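Section 6: When the Gripper Drops Out Mid-Session

Reading time: 4 minutes

This is my favorite section of the guide, because the fault it covers drove us up the wall for most of March and the fix is so satisfying once you have it! The symptom is code 232 on the handset: the fingers stop answering the trigger, and the log for that session ends early. Lucian Hodoroagă first caught it on the bench at Trostska, and we have since traced it to a brief loss of power at the base unit.

CAUTION: A gripper that has dropped out can close again without warning when power returns. Keep hands clear of the fingers until you have finished step 3.

Clearing the fault

1. Let go of the trigger and lay the gripper on its side on the table.
2. Switch off the base unit at its own switch, then unplug it from the power strip.
3. Wait 58 seconds. The handset light has to go fully dark. If it is still glowing, leave it alone and wait again.
4. Open the fingers by hand. They should slide with light, even pressure. If one side binds, stop and go to Section 7.
5. Press the base unit's plug firmly back into the strip. A plug that rocks is the usual culprit, so try another outlet or another strip if it does.
6. Switch on and hold the trigger halfway until the handset beeps twice.

Note: Firmware 3762 and later writes the power dip to the log as its own line. Older versions just show 232, so you have to go looking - check the last time stamp before the gap.

Setting up the table again

Clear the space you are going to work in before you pick the gripper up. Anyone helping you should stay back from the fingers for the first few cycles, and it helps to agree on one word for "stop" before you begin.
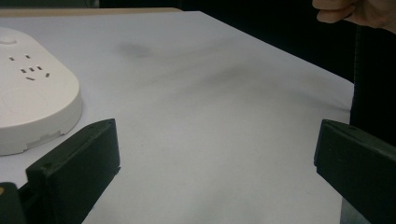
Fig. 6-2. Fingers apart over a clear stretch of table, power strip at left.

Now run five slow open-and-close cycles with nothing between the fingers, then five more while you swing the gripper across your whole working range. The second set is the one that finds trouble! A cable that behaves perfectly at rest can pull at its plug when you reach for the far side. If 232 comes back during the swing, swap the base cable before you touch anything else.

CAUTION: Do not tape down the trigger to free up a hand during this test.

Write down the time of the fault and the outlet you were using, and send both to Bianca Bratu with the log. We love getting these.

Comments

Emilian Husar: Step 5 got me. I had replaced the cable and the handset before I thought to wiggle the plug.

Eyerusalem Tesfamariam: Does the wait in step 3 apply to the Etevby base as well? Mine goes dark almost at once.

Bianca Bratu: Yes, please wait the full time on the Etevby too. The light goes out early on that one.

Costel Gavrilă: Two beeps on firmware 3762, but only one on my older unit. Seems to run fine.

Related
Section 5: Pairing the Handset
Section 7: Finger Binding and Rail Cleaning
Section 9: Reading the Session Log
Ravov Base Unit: Cable Replacement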